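**Strata meeting Thursday: 36 units, 1274 bucks each for hallway carpet??**

**clallden_lurker**
Just got the notice under the door. Special levy, $1274 per unit, "common area flooring renewal." Does anyone else in Rastcombe think the carpet is fine? It's beige. It was always beige. Two weeks notice and the quotes aren't even attached.

**mopsandmore**
The carpet is not fine. Come up to the third floor some time. It's lifting at the elevator and my mum caught her walker on it in September.

**clallden_lurker**
Ok fair, didn't know about the third floor. Still want to see quotes.

**S_Bakalis**
Spyros Bakalis here, unit 16, on council so take it as you like. Quotes are in the portal under Documents > Pending. There are two. Indard came in lower but won't lift the old underlay, Amaral will. We went with Amaral. The notice should have said so, agreed.

**hydrobill**
portal doesnt work on my phone. Never has

**tessellate**
Why carpet at all? Vinyl plank. Mop it, done. My sister's building did it and the halls stopped smelling like wet dog.

**mopsandmore**
Vinyl is LOUD. You'll hear every suitcase at 5 am. I'm beside the elevator, hard no from me.

**tessellate**
Get the acoustic kind then? It exists. Building next to the rink has it.

**mopsandmore**
and costs what

**tessellate**
No idea. That's sort of my point, no one priced it.

**S_Bakalis**
We did ask. Indard quoted plank verbally, higher than both carpets once you add the sound mat. Not in writing so it isn't in the portal. I can ask again before Thursday but no promises, they're slow to reply.

**grumblebee**
Different question. What is the contingency fund FOR. We pay in every month, then whenever something wears out it's a levy. Carpet wearing out is not an emergency, it's a Tuesday.

**S_Bakalis**
Roof. The fund got hit hard by the roof. It's in last year's minutes.

**grumblebee**
The roof was supposed to be under warranty

**S_Bakalis**
Membrane was. Labour wasn't.

**grumblebee**
of course it wasnt

**hydrobill**
can we pay in installments, asking for real. I'm on a pension and 1274 in one go is groceries till spring

**mopsandmore**
Seconding this. Mum's the same.

**clallden_lurker**
Thirding. Could be an amendment from the floor? I'd move it. Say eight months, no interest.

**S_Bakalis**
You can amend the payment schedule from the floor, yes. Can't go above the total in the notice. Eight months makes it hard because Amaral wants half up front. Four I could probably support. Speaking for me not council.

**tessellate**
So do one floor at a time and stretch it. Third floor first, it's the bad one.

**S_Bakalis**
They charge a setup fee each visit. Also dye lots, you end up with three slightly different greys.

**tessellate**
I could live with three greys

**grumblebee**
I could not lol

**clallden_lurker**
Ok. Found the samples Spyros mentioned, the online ones.
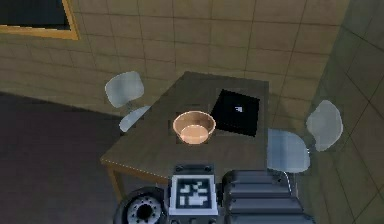 Anyway the two colours in the quote are Driftwood and Slate, and Driftwood is $169 more per floor for reasons I can't find in the PDF. If we're stuck with carpet can we at least vote on colour seperately? Slate hides salt better, I'd have thought. Every January the lobby looks like a beach.

**mopsandmore**
Salt shows on dark. Ask anyone with a black car mat. Driftwood.

**hydrobill**
slate. cheaper

**grumblebee**
Mats. Big proper mats at both doors, Nov to April, and it doesn't matter which. We had them until the cleaning contract changed.

**S_Bakalis**
Mats I can do without a vote, that's operating budget. Will put it on the list.

**hydrobill**
also can someone print the quotes and stick them by the mailboxes

**clallden_lurker**
I'll do it tonite after work. Both quotes plus the minutes page about the roof. If the tape's gone by morning it wasn't me.

**mopsandmore**
Thanks. Need a proxy form too if anyone has a spare, mum wants her vote counted and she's not doing the stairs to the meeting room.

**S_Bakalis**
Slide a note under 16, I've got a stack. Has to be signed and in before 7 pm Thursday.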